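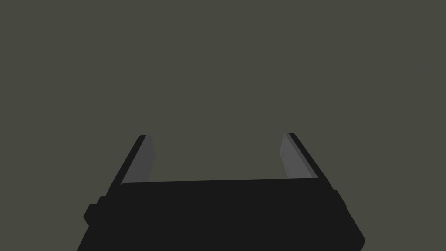
Início | Caderno | Células | Peças | Contactos
Pesquisar neste caderno...

Dezembro, 14h20. Célula Makori, pinça de dois dedos.

Continua a deriva na abertura. Antes de mexer no ferro, mexi no modelo, que não suja as mãos e não pede peças ao armazém. Câmara virtual atrás da pinça, fundo liso, dedos abertos, nada entre eles. O Noman queria a mesa e a caixa na simulação. Fica para quando a pinça souber abrir.

O offset dos dedos estava a 3 mm do valor da ficha. Quem o alterou deixou o comentário «provisório», palavra que nesta oficina tem direito a reforma. Repus o valor da ficha e guardei como revisão 3017. Corri 20 ciclos de abrir e fechar no simulador, sem erro de fim de curso.

Na máquina verdadeira:
- cortar o ar e a corrente, cadeado posto (Nigel, o cadeado, não a fita-cola)
- limpar as almofadas com álcool
- reapertar os parafusos das almofadas; a chave está na gaveta da Parveen
- refazer o zero com os dedos fechados, só depois abrir

A Hazel pergunta se a malha de colisão inclui as saliências laterais do corpo. Boa pergunta. No modelo visual estão lá, na malha ainda não fui ver.

Almofadas novas pedidas à Stinditz, prazo de cerca de 14 dias. Até lá, velocidade reduzida.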